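Sterkside Soft Toy Mornings: Frequently Asked Questions

Last updated 11/22/25 by Tamsin Brannigan

We get so many lovely questions about bringing plush toys in for a wash, a mend or a good brushing that we thought it was time to put the answers in one place. If yours isn't here, please write to us anyway, we enjoy the letters!

Which toys can I bring?
Nearly any plush toy at all, old or new, short pile or long. Spotted ones are welcome too, and people do worry about those, thinking the brown will run into the cream. Let us know if the toy has been washed before and how it went, and we'll test a little patch on the underside first.

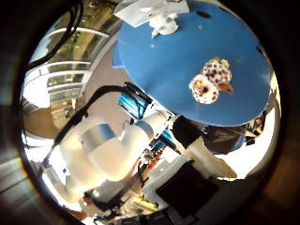

Spotted plush on the round blue table, by the windows.

How many can I bring at once?
Up to 3 per family, please. We had 27 toys come in one morning last February, and poor Špela Berisha was still brushing long after lunch.

Do you use a washing machine?
Only for small, sturdy toys with no music box or beads inside, and always in a pillowcase on the gentlest cycle. Everything else gets sponged by hand with cool water and a drop of mild soap, then rolled in a towel and left to dry on its own time. Thick toys can take days, so please don't promise a child that Bear will be home by bedtime.

My toy has long white fur. Can it be made fluffy again?
Very often, yes, though it depends on how matted it has become. Wait until the fur is completely dry, then use a soft pet brush, starting at the tips and working slowly down toward the backing. Hold the fabric with your other hand so you aren't tugging at the seams. Paws and muzzles need the most patience, and a clean old toothbrush is just right for them. Please keep the hair dryer on cool, as hot air can frizz the fibers for good. 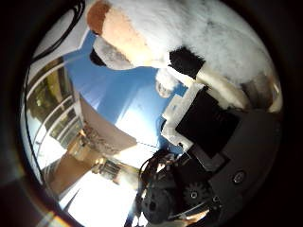
Long white fur, with a black patch and a tan-to-peach face.

Can you fix a split seam?
Small ones, certainly, and we'll happily show you the stitch so you can do the next one yourself. For missing eyes we like to talk it over with you first, and for very young children we embroider them.

Is there a charge?
Washing and brushing are free. Mending is $13 a toy, thread and stuffing included.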